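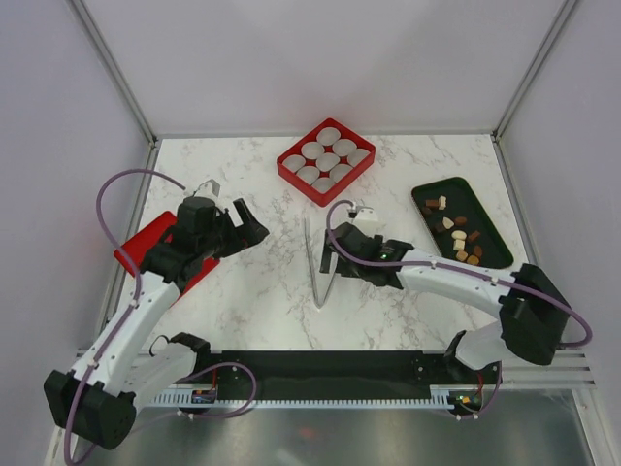
Slide 4, plating small sweets for the dessert course. Start with the problem. Petits fours go out last, to guests who have finished looking at the menu and have started looking at the plate. A fingerprint on a glazed surface shows at arm's length. My station layout runs in one line away from the body: tweezers in the center of the marble-patterned top, points toward the front edge, the green tray of mixed dark and pale pieces behind them and off to the right, and the red square tray, nine positions in a three-by-three grid, farthest away. Pause here. Ask who sets up left-handed.

Slide 5, sorting. At Tundska we plated 322 covers on a Saturday with 3 people on sweets. Dark pieces were placed first, pale pieces second. Alternating colors piece by piece cost us time, as the eye has to search the tray again for every pick. Mention that Severino Paredes ran the same test at Rustora and preferred alternating. His trays held fewer pieces.

Slide 6, the grip. Hold the tweezers a third of the way down from the hinge. Close on the widest part of the piece. Lift straight up, move, lower, open. Do not drag. Cream-colored pieces mark easily where dark crumbs have been -- wipe the tips before changing color.

Slide 7, the grid. Fill the far row first so the hand never passes over finished work. A tray turned corner-on to the table edge is fine if the reach is comfortable. Square it up only for service.

Slide 8, timing. Up to 13 minutes for a new cook to fill a full set of trays. Do not read the table aloud. Go to questions if we are past 4:30.

Credit Elie Hakim for the original station sheet.

Shares: 198 | Comments: 3

Comments

marta_k: Far row first fixed my smudging. What length of tweezers do you use?

Dov P.: We alternate colors too and I don't find it slower. Depends on how full the tray is.

pastrybench: Is the slide 8 table posted anywhere? I was at the back and couldn't read it.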